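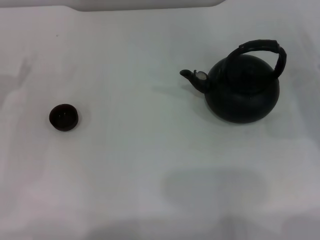

A dark kettle with the lid off, on a light cloth.

Lime in the kettle: how I clean it and how I keep it away

Our water in Isen is very hard. If I do nothing, after a few weeks the kettle makes more noise than before and small white flakes swim in the tea. For years I scrubbed it with a brush and was angry. Now I do it in the way below, and it takes one hour, of which I work maybe ten minutes.

What you need

White vinegar, or citric acid powder from the baking shelf
A measuring jug
A soft cloth and an old towel
A bottle brush with plastic hair, no metal

Before you start

Let the kettle get fully cold. Put a towel or a cloth on the table and take the lid off. I like a light cloth, the flakes show on it and I see what came out. Look inside with a lamp. White or beige crust is lime and will go. Orange spots can be rust, and for them this page will not help much.

If your kettle is cast iron with enamel inside, read the paper which came with it. Some makers do not want any acid on the enamel. If it is bare iron inside, please do not use vinegar at all. Wipe it and dry it, nothing more.

The cleaning

1. Mix one part vinegar with two parts water, enough to cover the crust. With citric acid I take one flat tablespoon for a liter.
2. Warm it slowly until you see the first small bubbles, then turn off the stove. It must not boil, the steam of vinegar bites in the eyes. Keep a window open. With citric acid I use only warm water from the tap and no stove, and I wait longer.
3. Leave it 60 minutes.
4. Pour it out through the open top, not through the spout. Big flakes can get stuck in a narrow spout and then you have a second job.
5. Rinse three times. Boil fresh water once, with the lid on, and throw this water away.

If some crust stays, repeat the next day. Do not scratch it with a knife — I did this with my first kettle and it never looked good again inside.

The spout and the whistle

Many kettles have a small flap on the spout. Lime likes to sit in the hinge, and then the flap closes badly or the whistle becomes weak. Wet a cotton stick with vinegar, hold it on the hinge for some minutes, and move the flap up and down. Rinse well. Do not put oil there, you will taste it.

The lid

Wash it by hand with a drop of dish soap and go with the cloth under the rim, where brown tea dust collects. Around the knob I use a soft toothbrush. Let the lid dry beside the kettle and not on it. A closed kettle stays wet inside for days.

The outside

For matte black kettles use only a damp cloth and dry at once. Scouring cream leaves shiny places on matte paint and they do not go away. For fat drops from cooking, use warm water with a little soap and patience.

To keep the lime away

Empty the kettle every evening. Boil only what you drink. Filtered water helps too, but I stopped buying the cartridges, they were too expensive for me.

Last change to this page: July 2024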